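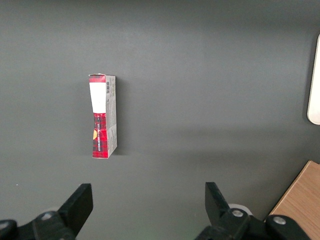
渡船の荷物料金、「床に占める面積」で計算へ　乗客は早くも立て方を研究

湖の両岸を結ぶ渡船を運航するアティクス汽船は2019年11月、客室に持ち込む手荷物の料金を改め、荷物が床に占める面積で有料か無料かを決める新しい方式を始めた。桟橋に置かれた枠の内側に収まれば無料、はみ出せば片道200円。高さについては、規則のどこにも書かれていない。

同社によると、これまでの規則は「常識的な大きさの手荷物は無料」という一文だった。開業以来ほとんど手を入れずに使われてきたが、常識の大きさが乗客ごとに異なることが徐々に明らかになり、とりわけ夏の行楽期には、たたんだ状態の日よけテントが常識に入るかどうかをめぐって出航が遅れることもあった。係員の常識と乗客の常識が桟橋で向き合うあいだ、すでに乗り込んだ人たちは静かに湖を眺めて待つことになる。湖はきれいなので、苦情は思ったほど多くなかったという。

会社が本格的に見直しに着手したのは今年4月。対岸の商業施設トレンディアヴィルが売り場を広げ、帰りの便の荷物が目に見えて増えたのがきっかけだった。行きは手ぶら、帰りは箱、という乗客が続き、通路に置かれた家庭用の棚をまたいで下船口に向かう光景が日常になった。またぐ側にも棚を買った覚えのある人が多く、船内の空気はおおむね寛容だったが、運航会社としては寛容を避難経路に数えるわけにいかなかった。

見直しに先立って行われた利用者アンケートには、3,835件の回答が寄せられた。渡船の一日の利用者を知る人なら首をかしげる数字で、会社側も首をかしげたらしい。調べると、船内に置いた回答用紙の脇で粗品のあめを配っており、回答の回数に制限を設けていなかった。集計担当者は「ご意見の多様さに比べて、筆跡が多様でなかった」と話している。それでも、重複を除いた後に残った声の多くは「料金を取るなら線をはっきり引いてほしい」というもので、これが面積方式の採用を後押しした。

線は本当に引かれた。桟橋の待合所の床に黄色いテープで長方形の枠が貼られ、荷物をその中に置いて判定する。重さは問わない。係員が目で見て決めるので機械も要らず、電気代もかからない。導入費用はテープ代だけだったと会社は胸を張るが、開始翌週には乗客の靴底で角がはがれ、枠がわずかに狭くなったとの指摘を受けて貼り直している。貼り直した枠は、今度はわずかに広いという評判である。 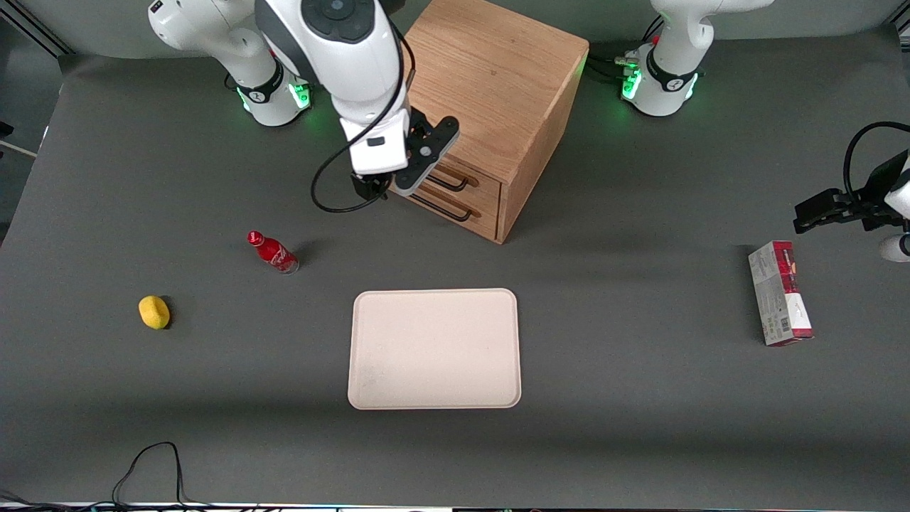
湖岸だより　第200号　4ページ

新しい方式で最初に起きた変化は、荷物が立ち上がったことだった。

横に置けば枠からはみ出す箱も、縦にすれば収まる。規則に高さの定めがない以上、これは抜け道ですらなく、正面玄関である。待合所では、丸めた敷物、掃除用具、額縁、楽譜立てなどが次々と直立し、持ち主がそっと手を離しては、また慌てて押さえる姿が見られるようになった。判定の間だけ自立すればよいのか、乗船中も立てておくべきなのかは規則からは読み取れず、係員は当面「倒れたら、倒れた時の面積で」と口頭で説明している。これを聞いた乗客の間では、揺れの少ない朝の便が人気を集めている。

通勤で毎日この渡船を使うニガト・ジャドゥーンさんは、勤め先の手芸教室で使う布の反物を運んでいる。以前は寝かせて座席の下に入れていたが、今は縦に抱えて乗る。「座席の下なら誰の邪魔にもならなかったのに、立てると私の視界も隣の人の視界もふさがります。でも無料です」。隣の席の人は反物の柄を楽しんでいるようだといい、先日は一本売れそうになった。

対岸で食堂メンガルを営むフェルナンダ・アルダさんの事情は少し違う。仕入れに使う浅くて広いかごが、どう置いても枠に入らない。中身は香草で、片手で持ち上がるほど軽い。かたや、隣の客が引いてきた小ぶりの金庫は枠に余裕で収まり、無料で乗っていった。「香草が有料で金庫が無料なら、次から香草を金庫に入れて来ます」とアルダさん。かごを縦にすればよいのではと係員に言われ、一度は従ったそうだが、その結果については「床がいい香りになりました」とだけ答えた。

会社にも言い分はある。船室で不足しているのは床であって、天井までの空間ではない。床を多く使う人に多く負担してもらうのは理にかなっているし、宅配の料金のように縦と横と高さを足す方式も検討したが、出航前の桟橋で巻き尺を広げる時間はない、というのが営業担当の説明だ。重さで量る案は、はかりが波で揺れ、同じ旅行かばんが量るたびに違う重さになったため見送られた。持ち主がもっとも軽い数字を、会社がもっとも重い数字を採用したがったことも、見送りの理由に含まれている。

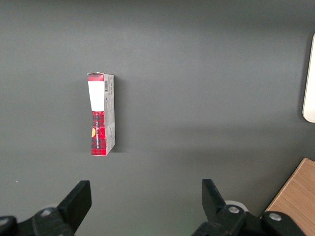
料金が底の面積で決まる以上、得をするのは背が高くて細いものだ。同じ量の品物でも、平たい包みより縦長の包みのほうが有利になる。トレンディアヴィルの包装売り場では、買い物客から「なるべく細い箱で」と頼まれることが増えたという。もっとも、細ければ万事うまくいくわけでもない。写真の小箱のように、幅よりずっと背が高く、立てて置けば床をほとんど取らない形は新方式の優等生だが、白い部分と赤い部分の境目あたりが少しくびれて見える。こうなると、どこの幅を測るのかという話になる。規則には「荷物が床に占める面積」としか書かれておらず、胴のくびれた箱も、逆に胴の膨らんだ袋も、底さえ小さければよいと読める。待合所ではさっそく、底をひもで絞った袋が登場した。上半分は隣の席に大きくはみ出していたが、床の上では無料だった。

この袋の件を受けて、会社は規則に補足を加えた。「真上から見た輪郭を面積とみなす」というもので、これで上が広がった荷物は有料になる。ところが、真上から見るためには係員が荷物の上に身を乗り出す必要があり、背の高い荷物では見下ろすことができない。踏み台を置く案が出たものの、踏み台そのものが枠の横で場所を取るため、設置場所が決まっていない。現在は、係員のうち背の高い人が桟橋に立つよう勤務を組んでいる。背の高い係員が休みの日を乗客がどこで知るのかは分かっていないが、その日は大きな荷物が増える。

客室の新型船ブララリ号では、もうひとつの問題も浮かんだ。この船は窓を大きく取ったのが売りで、就航時の広告にも「どの席からも湖が見える」とうたっていた。荷物がそろって縦になった結果、通路側の席から見えるのは他人の荷物の側面である。会社は広告の文言を「多くの席から」に改めることを検討している。船体に書かれた文言のほうは、塗り直しの予定が当分ないためそのまま残る。

利用者団体の定例会では、枠をもうひとつ増やし、2段階の料金にしてはどうかとの提案が出た。小さい枠に入れば無料、大きい枠に入れば半額、どちらにも入らなければ従来通りという案で、大筋で賛同を得たが、待合所の床の面積が足りないことが分かった。枠を二つ重ねて描けば済むという意見には、内側の線がどちらの枠のものか分からなくなるという反論があり、色を変えれば済むという再反論に対しては、テープは黄色を買いだめしてある、と会社が答えた。この件は次回に持ち越されている。

沿岸の商店のなかには、新方式を商機とみるところもある。渡船乗り場に近い雑貨店は、横に広い荷物を縦にして背負える帯ひもを店頭に並べ、「枠内に立つ」と書いた札を添えた。売れ行きは上々だが、帯ひもの包装が平たくて大きく、そのまま持って桟橋に行くと枠に入らない。店主は買った人にその場で包装を開けるよう勧めており、店先には空の袋がたまっている。

一方で、変更を歓迎する声も確かにある。通路が広くなったのは事実で、足腰に不安のある乗客からは「またぐものがなくなった」と評判がよい。ジャドゥーンさんも、乗り降りの列が以前より早く進むことは認めている。反物を抱えているので前がよく見えず、早く進んでいるのは足音で分かるのだという。

なお、乳母車、車いす、つえなどの補助具は面積にかかわらず無料で、判定の対象にもならない。楽器については規則に記載がなく、会社は個別に相談に応じるとしている。すでに湖畔の吹奏楽団から問い合わせがあり、大太鼓は横向きと縦向きのどちらで申告すべきかを協議している。

アティクス汽船は、料金を当面据え置いたうえで、冬の間の利用状況を見て枠の大きさを再検討する。改定後の規則は両岸の待合所に掲示されているが、掲示板は縦長の荷物の置き場所の真後ろにあり、読むには混雑する時間帯を避けるのがよい。荷物料金に関する問い合わせは各乗り場の窓口まで。アンケート用紙も引き続き置いてある。あめの配布は終了した。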